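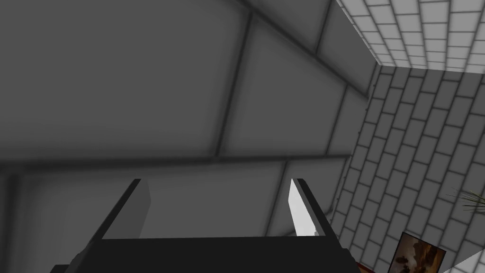
Ticket 533: Save file loads to title screen after installing the Hudlow expansion
Product: Ulholm (console version)
Status: Resolved
Opened by: Jade MacPherson
Handled by: Aidan Mac Suibhne, Penner player support

Jade MacPherson wrote:

Hi there, and thank you in advance to whoever picks this up! I bought the Hudlow expansion on Sunday morning, let it download while I made breakfast, and then sat down expecting to carry on with my main save in Ulholm. The game starts up fine. I get the menu, I get the music (lovely new music, by the way), I pick my save, the loading bar fills all the way, and then I'm dropped right back at the title screen. No error message, no code, nothing to copy down for you.

I've tried turning the console all the way off and on again, and I've tried loading from the Continue option as well as from the save list. My daughter's save on the same console loads perfectly well, which made me feel a bit better about the console and a bit worse about my save. I've been playing this one since it came out and I'd be very sad to lose it. I haven't deleted anything and I won't until I hear from you.

Aidan Mac Suibhne replied:

Hello Jade, and thanks for such a thorough write-up, it saves us a good bit of back and forth. First things first: please do hold off on deleting anything, and that includes the expansion itself. A save that bounces back to the title usually still has everything in it, so I wouldn't start grieving just yet.

Could you let me know a few things when you get a minute?

Which town or area was your character in when you last saved?
Does the version number in the corner of the main menu end in 2 or 3?
Are you using cloud saves, and if so, does the cloud copy do the same thing?

Also, if you have a manual save from before the expansion (even a really old one), try loading it and tell me what happens. You don't need to play on from it, just see whether you get control of your character and then quit without saving.

Jade MacPherson wrote:

Okay, I've got my notes here. I was in Odby, down at the harbor, in the middle of the ferry quest. I'd talked to the ferryman and paid him but hadn't gotten on the boat yet, as it was late and I wanted to go to bed. The version ends in 2. I do have cloud saves on, and the cloud copy does exactly the same.

I found an older manual save from the farm, well before I ever got to Odby, and that one loads! I walked around the barn for a minute and quit like you said. So it does seem to be something about where I was, or maybe the quest. I'd rather not go back that far if there's any other way – it's a whole summer of evenings between the farm and the harbor.

Aidan Mac Suibhne replied:

That's the piece I was hoping for, thank you. The expansion adds a second ferry route out of Odby, and if you've paid the ferryman but not boarded, the game goes looking for which boat you paid for and doesn't find an answer. The patch ending in 3 fixes it, and yours hasn't picked it up yet. Sometimes the expansion download jumps the line and the console then believes it's all up to date.

Here's what I'd like you to do, in this order:

Go to the console's home screen and highlight Ulholm without starting it.
Open the options for the game and choose the update check.
Let it download and install completely. It's a small one.
Restart the console.
Start the game and look at the version number before loading anything.
If it ends in 3, load your Odby save.

If the update check claims there's nothing to download, turn automatic updates off and back on, then check again. Please don't reinstall the whole game unless I've asked you to, it takes ages and doesn't help with this one.

Jade MacPherson wrote:

Well, it said there was nothing to download, so I did the off and on trick, and there it was. Version ends in 3 now and I'm standing on the harbor at Odby with all my things! The ferryman gave me my money back and asked me to choose a boat, which I assume is the fix. I did notice my map markers are gone. Everything else looks right, and my horse is where I left her.

Aidan Mac Suibhne replied:

Wonderful, I'm so glad! Yes, the refund is the fix. The map markers are a separate thing and affect everybody who installs the expansion, as the map was redrawn to make room for Hudlow. I'm afraid the old ones can't be brought back, and I'm sorry about that. I've added your note to the report our map team is keeping.

Before you board, make a new manual save in a fresh slot and keep the farm one too. I'll mark this as resolved, but replying here will open it again if anything else acts up. Enjoy the crossing!

Ticket closed by Aidan Mac Suibhne. Category: Saves and progress. Fixed by: game update.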